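4. Setting up the lighting at your work table

This section explains how to place the Flivolia gooseneck lamp, how to bend the stem and how to connect the Rallix plug timer. Please read it to the end before you connect anything to the wall socket. If you have only the lamp and you did not order the timer, skip steps 13 to 18.

4.1 Before you start

Check that you have these parts on the table:

Lamp base with stem
Shade
Bulb (packed in the small carton, under the paper)
Rallix plug timer, only in the set with timer
One soft cloth

The bulb in the carton is an LED bulb of 500 lumens. You may use another LED bulb with the same cap, but it must fit completely inside the shade and it must not be stronger than the value printed on the inside of the shade.

CAUTION: Do not use halogen bulbs or old-style filament bulbs. The shade becomes too hot and the coating can be damaged.

4.2 Putting in the bulb

1. Make sure that the plug is not in the wall socket.

2. Put the base on a flat place and hold the shade with one hand. Do not hold the lamp by the stem during this work.

3. Turn the bulb to the right until it stops. Use only the fingers, no tool.

4. Wipe the inside of the shade with the cloth. Finger marks on the inside make brown spots after some months and these spots are difficult to remove.

Note: If the bulb does not want to go in straight, take it out completely and begin again. A bulb which sits at an angle can work for a few days and then begin to flicker.

4.3 Choosing the place

The best place for the lamp depends on which hand you use. A right-handed person puts the lamp on the left side, and a left-handed person puts it on the right side. In this way the shadow of your hand does not fall on the work.

5. Sit down at the table in your usual position and put your work in front of you.

6. Put the base 40 cm from the middle of your work, a little behind it. Closer is possible for very fine work such as sewing or stamps, but then the light area becomes small.

7. Check that all of the base rests on the table. No part of it may hang over the side.

8. Lead the cord to the back of the table. It must not cross the place where your arms rest, and it must not hang down where a child or a dog can pull it.

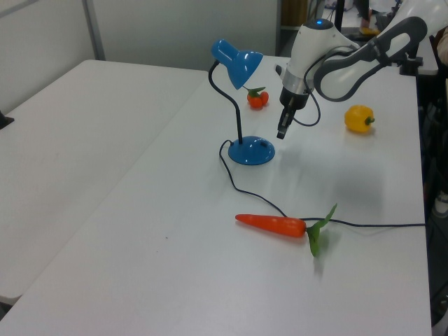 Photo: Kumarasinghe Lighting, product support

Tables with a white or shiny top throw back a lot of light. If your table has such a top, put a sheet of dark paper or a cutting mat under your work. Many customers write to us that the lamp is too strong, and in most cases the reason is the table and the bulb is correct.

4.4 Bending the stem

The stem is flexible in all directions, but it has a limit. Inside there is a metal spiral and through this spiral runs the wire.

9. Hold the base down with one hand. Take the stem in the middle with your other hand and make the lower bend first.

10. Make the upper bend in the opposite direction, so that the stem has the form of a letter S. This form is more stable than one big curve, and the weight of the shade stays over the base.

11. Turn the shade to the direction you need. For reading and handwork, turn it down to the work. For soft light in the room, turn it up and toward a wall – the wall then gives the light back without a hard shadow.

12. Sit down again and look at your work. You should not see the bulb itself. If you see it, lower the shade or turn it away from you.

CAUTION: Do not make any bend tighter than a coffee cup. Do not twist the stem around itself. If you hear a cracking noise, stop, pull the plug and write to the service address in section 9.

Note: A new stem is stiff and can move back a little in the first hours. Bend it slightly further than you need and leave it so overnight.

4.5 Connecting the Rallix plug timer

The timer stands between the wall socket and the plug of the lamp. It has 16 small pins on the ring. Each pin stands for one and a half hours, so the full ring is one day.

13. Pull all the pins up.

14. Push down the pins for the hours in which the lamp should have power.

15. Turn the ring to the right until the arrow shows the present time. Never turn it to the left.

16. Put the timer in the wall socket.

17. Put the plug of the lamp in the timer.

18. Switch the lamp on with its own switch and leave this switch in the "on" position. From now on the timer does the switching.

Note: After a power cut the timer is late. Set the arrow again as in step 15. The pins keep their position.

4.6 If something is not right

The lamp gives no light. Check the bulb, then the switch on the lamp, then the timer. Try the lamp directly in the wall socket. If it works there, the pins are probably all up.

The light flickers. Pull the plug, wait until the bulb is cool and do step 3 again. Do not use the lamp together with a wall dimmer.

The shade sinks slowly. The upper bend is too wide. Make the stem straight and repeat steps 9 and 10.

The lamp tips over. The shade is too far outside of the base. Bring it back over the base with the lower bend.

4.7 Care

Pull the plug before cleaning. Use a dry cloth for the shade and a slightly damp one for the base. No alcohol and no window cleaner, they make the shiny surface dull.

Do not use the lamp in rooms warmer than 40 °C, for example in a closed sun room in summer. Spare bulbs and shades can be ordered from our warehouse in Skarkholm. Please write the color of your lamp on the order.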